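Illden Table Stuff – read me first

Hi! If you just grabbed the folder and want to know what's in it, you're in the right spot. I'm the one who keeps the item list for the table clips, and I've tried to write down everything I'd want to know if I were opening this cold. It's a bit long, sorry. Skip to the file part if you already know what a tabletop is.

What's in here

Short clips of ordinary things on and near tables being picked up, put down, handed over, and shuffled back to where they belong. Markers, plants in pots, clear plastic containers, crumpled paper, that kind of thing. There are 1,871 clips in this version (we call it Reretti, after the folder it started in, and the name stuck). The previous one was Hajdu and had 600. If you have Hajdu already, you can throw it out, all 600 are in Reretti with the same clip numbers.

The clips come from 4 rooms in the Illden building. Annelore Baumgart did the room notes, and they're really good, so read rooms.txt before you email me asking where the light comes from. She wrote down table height, floor type, which side the windows are on, and a few words on how cluttered each place tends to get.

The things on the tables

I went back and forth on how fine to slice the item names. My first list had something like a separate name for every pen, and it was a mess – half the labels only got used once. So now a marker is a marker, whatever color the cap is, and the color goes in the notes column if somebody cared enough to write it. Same deal with paper. "paper_flat" and "paper_crumpled" are the only two, and folded paper counts as flat (Volker Harms disagrees with me on this and he may be right, but relabeling is a long afternoon and I haven't had one).

Plants are labeled "plant_potted" and that covers the pot, the soil, and the leaves together. Leaves hide stuff. If something small is behind a plant and you can only see a corner of it, it still gets its label, plus a 1 in the "partly_hidden" column. Clear containers are the other troublemaker! They vanish against a white table, so please don't trust the boxes around those too much. I redrew the worst ones by hand in November and there are surely more.

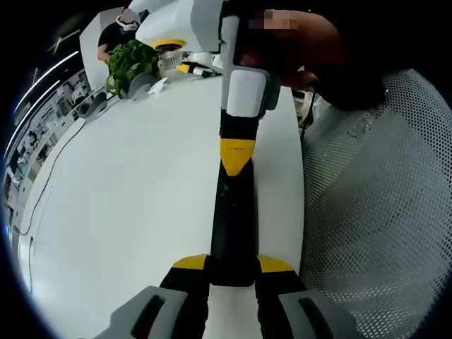

Then there's the "unsure" label, which I'm weirdly fond of. If two of us looked at a thing and couldn't agree on what it was, it went in as "unsure" with a short note about shape and color, so you'll find rows like "gray, curved, small" and nothing else. I'd much prefer that over a confident wrong name. You can filter them out in one line if they bug you, but I'd keep them for anything that has to do with clutter, because real tables are full of bits you can't name.

Tidy and untidy

Every clip has a "table_state" value: clear, in_use, or messy. It's a judgment call and I made most of those calls myself, usually with a coffee in hand. A table with a plant and a pen on it is in_use. A table where you'd have to move three things to put down a plate is messy. Clear means nothing on it at all, and there are fewer of those than you'd think.

Files

clips/ has the video, one file per clip
items.csv has one row per item per clip
rooms.txt is Annelore's notes
changes.txt is what moved between Hajdu and Reretti
old_names.csv maps my first silly item names to the current ones

Things that are wrong

Item rows for glasses and cups got mixed up in one of the rooms and I only fixed the ones I noticed. Handovers are labeled at the moment the second person touches the item, except in the early clips, where it's the moment the first person lets go. Check the "handover_rule" column before you compare anything. Also, a few notes are in German, mostly the grumpy ones.

Using it

Use it for research and teaching, and please don't try to work out who anybody is. If you build something on it, put the version name in your write-up so people know which list you had. The next version will be called Urnumis and should have kitchen counters and a couple of shelves in it.

Found a mislabeled thing? Send me the clip number and what you think it should be. A spreadsheet is great, a messy list in an email is fine too.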